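The Comeback of the Club Shirt

Walk down the main street of Hultholm on a Saturday and you'll see them everywhere – old amateur league shirts, faded and proudly out of date. The town once had 19 factory teams, and it seems every attic kept a box.
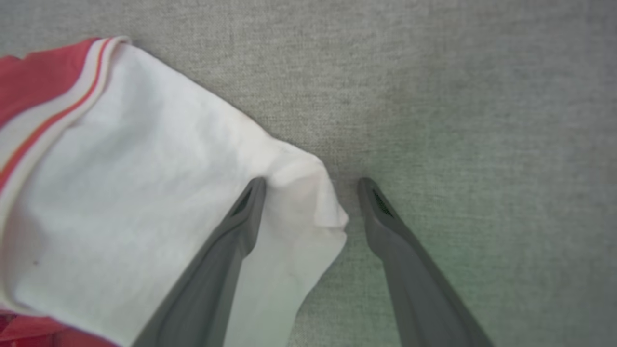

Collectors love the knitwear from the Nakus mill best, and I'm right there with them! The cotton is heavy, the cut is roomy, and the numbers were sewn on by hand. Trim is where the fun starts. A thin orange-red line between two cream-white stripes can lift a plain white garment into something sporty, and people here will argue happily over the width of a stripe until the coffee runs out. Prices are still friendly, too. I paid 10 dollars for a goalkeeper's top with one darned elbow. 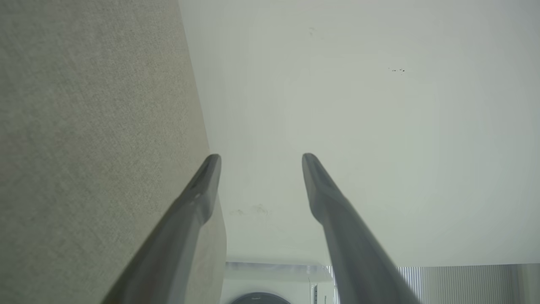
The best hunting is at the Vuorinen market hall, where roughly 50 sellers set up before breakfast. Go early, bring cash and check the armpits. If you find anything from Erkov, the rival mill across the river, buy it and wear it to lunch – somebody will come over to talk.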